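Does a Shared Kitchen Table Save Food? A Second Look at the Rutemgate Claim

Term project report, Household Resources course
Nisreen Geagea and Rebecca Ruggiero
Supervisor: Frans Van Wijk
August 30, 2020

Print this page | E-mail this page

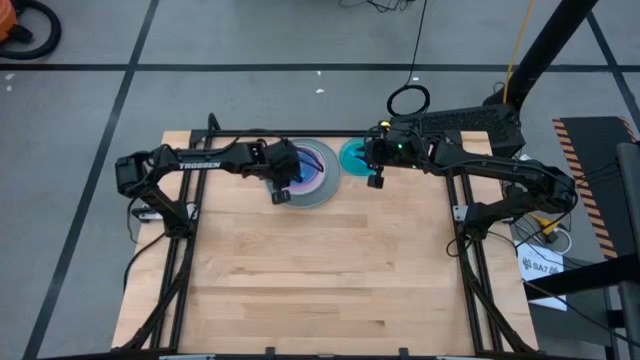 The housing office at Rutemgate has been telling new residents since March that people who eat together throw away less food. It's on the welcome sheet, and it was repeated at the house meeting as if it were settled. We wanted to know where it came from.

The source is a single page put out by Vudel, the company that runs the meal plan in the building. Vudel sells shared dinners. That doesn't make the claim false, but we would have liked to see it tested by someone with less riding on the answer. The page gives no method. It says residents were "followed" and doesn't say how, or for how long, or what counted as waste. When we wrote to ask, Rianne Van Leeuwen in their office answered politely and sent us the same page again.

What we did

We used the kitchen waste logs that the building already keeps. Each floor weighs its food bin before it goes down to the courtyard, and the weight goes on a sheet by the door. We had sheets from 2 floors: one on the shared dinner plan and one where people cook for themselves. We typed up 366 entries in all. Entries with no floor marked were left out, and so were a few where the handwriting beat us both.

What we found

The shared floor threw away 1763 kg over the period. The other floor threw away 3022 kg. On paper that looks like a big win for eating together, and we expect it's the sort of number Vudel would be happy to print.

We don't think it means much. The self-cooking floor has more people living on it, and we couldn't get a reliable head count because rooms changed hands during the year. Without that there is no weight per person, and weight per person is the only thing worth comparing. There is a second problem. Food for the shared dinners is prepared in Vudel's own kitchen at Mertens, so the peelings and trimmings never reach the floor bin at all. The waste may simply be happening in another building. We asked for the Mertens figures and were told they are not kept.

Leftovers are a third worry. Hongmei Yuan, who lives on the shared floor and read our draft, told us that uneaten portions often go back on the cart with the trays. If so, they aren't in our totals either.

What we can say

Very little. The claim could be true. People who sit down to the same meal might well take smaller portions or finish what's in front of them — we've both seen it happen at home — but nothing in these logs shows it. We also tried the Piton waste calculator that the course recommends and gave up, as it wants a household size and we had none to give it.

If somebody repeats this project, they should get the head count first and put a scale on the dinner cart. Until then we suggest the sentence be taken off the welcome sheet.

Contact the course office | Copyright 2020 the authors | Back to top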